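Why I Went to the Ward Meeting

I don't usually write about politics on this blog. Most of my posts are about running and the occasional book. But I went to a candidate selection meeting in August, my first, and I have been thinking about it since, so I'm going to put it down while I still remember it.

I live in Grivham, on the east side of the river. Our seat on the city council came open when the sitting member decided to run for the county board instead. There were three people who wanted the party's spot on the ballot, and under our rules the local members pick. I have been a member for five years. In that time I have paid my dues, put up a yard sign twice, and never gone to a single meeting.

The meeting was at 7 in the evening in the school gym on Henríquez Street. They had set out far more chairs than they needed. By the time the doors closed, 112 of us had signed in, and I was told that was a good turnout for a local race. The ward has roughly 2,000 members on paper. I had pictured a bigger crowd, but I had also never shown up before, so I'm in no position to complain.
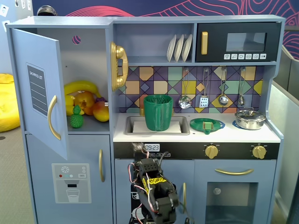

Each candidate got ten minutes to speak and ten minutes of questions. The first talked mostly about the bus routes. The second had the support of the county party, and everyone in the room knew it, since we had all gotten the mailer. The third was a school board member from Jurent, the neighborhood just north of mine, and was the only one who brought up the Handura site.

If you don't live in Grivham, the Handura site is the old bottling plant by the rail line. It has been closed for as long as I've lived in town. The council has voted to rezone it, then voted to study the rezoning, then let the study expire. People on my street care about it more than anything else on the agenda. It floods the underpass when it rains hard, and trucks still use the lot overnight.

The question period was better than the speeches. A woman near the front asked each of them whether they would vote to release the drainage report. The first said yes. The second said it would depend on legal advice. The third said yes and gave the page of the council minutes where the report had been tabled. I looked it up when I got home, and the page was right. 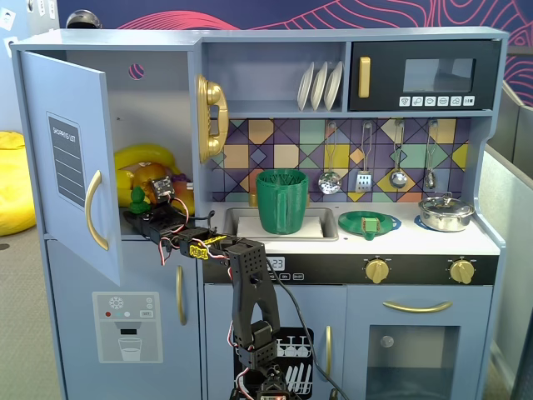
Voting was on paper, with ranked choices. It took longer than the speeches did. There was a dispute over whether members who had renewed that same month could vote, and the chair had to read the rule out loud, then read it again. They were allowed in. I don't know if it changed the result, because the party doesn't publish the counts at this level. I think it should.

The county's pick won on the second round. I had ranked the Jurent candidate first and the bus candidate second, so my ballot didn't help the winner. I was disappointed for a day or so. I'll still vote for the party's candidate in the fall — the other side wants to sell the Handura lot with no conditions at all, and I think that would be worse.

What bothers me is the mailer. It went out before the other two had even been confirmed as candidates, on party letterhead, and I assume dues paid for it. I wrote to the ward chair to ask. The answer I got was polite and said the matter would come up at the next regular meeting. I've put that one on my calendar, and I plan to ask about the vote counts while I'm there.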